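June 17, 2018
Posted by Yaw Agyeman

We use cookies to keep you signed in and remember your settings. OK / Manage

Toolbox task, planner side. Back on the 80 ms replan window - the shorter one kept throwing away good paths before the arms had a chance to start on them. Ditow build from last night, no local patches.

Main problem is still the grasp ranker. It likes the outer rim of the case, scores it way above the tools. My guess is the rim has the cleanest edge in the depth image so the normals come out nice. Pulled the rim weight down by hand, reran 1000 samples offline, ranking looks saner. Not a fix. Theophilus wants it learned, fine, but not this week.

Second thing - two arms, one case. Collision model treats the hinge as rigid so the open case gets a box around both halves plus all the air above the trays. Planner then thinks the inside is solid and refuses to reach in. Split it into 2 boxes, one per half, hinge angle from the state estimate. Need to check what happens when the estimate is stale, I think it just keeps the last angle forever wich is bad.

Segmenter: black gripper over black tray, the masks merge. Sidra's idea is to render the arm from joint angles and subtract it before segmenting. Try that first.

TODO
- timeout on hinge angle
- arm mask from joint angles
- log rim weight with every run (forgot agian)
- ask Ama which Stenitix config she used for the closed case
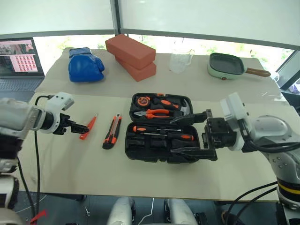

Case open in one, case shut in the other
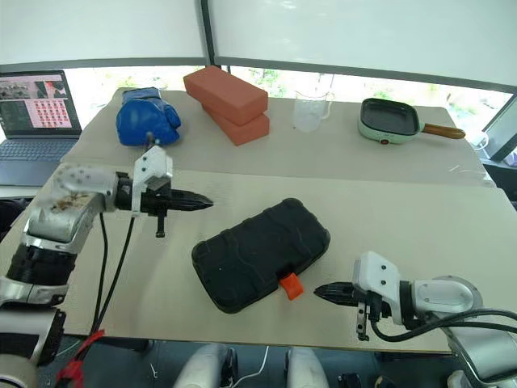

— Yaw Agyeman

Comments (3)

Ama Fiadzo: Config is in the shared folder, the one ending in _shut. Don't use the older one, the table height is wrong.

Mohammed-Awal Abugri: Stale angle does hold forever, I hit that with the drawer. There's a max age field on the estimate, it just isn't read anywhere.

Sidra Hashmi: pad the arm mask by a few pixels or you get a thin outline left over that it calls an object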